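Shared kitchen at Gomdale reopens in June

The shared kitchen on the ground floor at Gomdale will be open to all tenants again from the first Monday in June. Bookings are being taken now at the front desk.

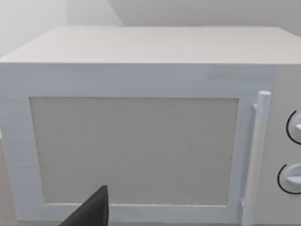
The kitchen closed over the winter so the floor could be replaced and the drains under the sinks could be moved. The work ran 3 weeks past the date we gave you in the last newsletter. The old drain line was not where the building plans said it would be, and the contractor, Brukum, had to open a second section of floor to find it. We know the delay was hard on the groups who had classes scheduled, and fees paid for those dates have been credited to your accounts. If you do not see the credit on your next statement, please call the office.

Most of the rules are the same as before. The kitchen can be used without a booking from 7 a.m. to 4 p.m. on weekdays for making lunch, heating food and washing up. Evenings and weekends are for booked groups only. A booking is for a block of 4 hours and includes setup and cleanup, so plan to have your last dish out of the oven well before the end of your block. Groups that run over will be charged for a second block.

The fee for tenants is $91 per block. For outside groups it is $99. Both rates are up slightly from last year, and the increase will stay in place through next spring. Cooking classes run by tenants and open to everyone in the building are still free of charge, but they do need to be booked like anything else.

A few things have changed. The pantry shelves are now assigned by floor, and each floor has its own shelf with a label on it. Food left on the counter overnight will be thrown out the next morning. The same goes for anything in the refrigerator without a name and a date. Masking tape and a marker are kept in the drawer by the door – please put them back after you use them.

Compost pickup is new. Kallio will collect food scraps every Friday from the green bin by the back steps. Fruit and vegetable peels, coffee grounds, eggshells and bread can go in. Meat, fish, oil and dairy cannot. Kallio will leave the bin behind if it finds plastic bags in it, and that includes the kind sold as compostable. A list of what is accepted has been posted inside the pantry door.

Knives have been a sore point. The building used to keep a set of good ones in the kitchen, and over time most of them walked off. From now on the knives will be kept at the front desk and signed out with your unit number. You are also welcome to bring your own. The desk closes at 6 p.m., so evening groups should pick up what they need before then and drop it in the return box afterward.

Theda Hamann has taken over the booking calendar and will also be running the first class of the season, on bread and rolls. She taught baking at Cludari before moving into the building last fall. The class meets on Wednesday evenings and will cover plain white loaves, rye, and a soft dinner roll that can be mixed the night before and baked the next day. No experience is needed. Bring an apron, a dish towel and a container with a lid to carry dough home in. Flour, yeast and salt will be supplied.

"I would like people to bring the loaves that went wrong," Hamann said. "We can cut them open and look at them together. Most bread problems are too little time or too much flour, and both are easy to fix."

She is also looking for someone to lead a canning class in late summer, when the garden beds behind the parking lot are at their fullest. Tomatoes and pickles would be the main subjects, but she is open to other ideas. If you have canned at home for a few years and would be willing to show others, leave a note for her at the desk with your phone number and the evenings you are free.

Booking forms are on the rack next to the mailboxes. Fill in the date, the block you want and the number of people in your group, and return the form to the desk with payment. Dates are held in the order forms come in. Saturday mornings usually fill first, so put down a second choice if you can.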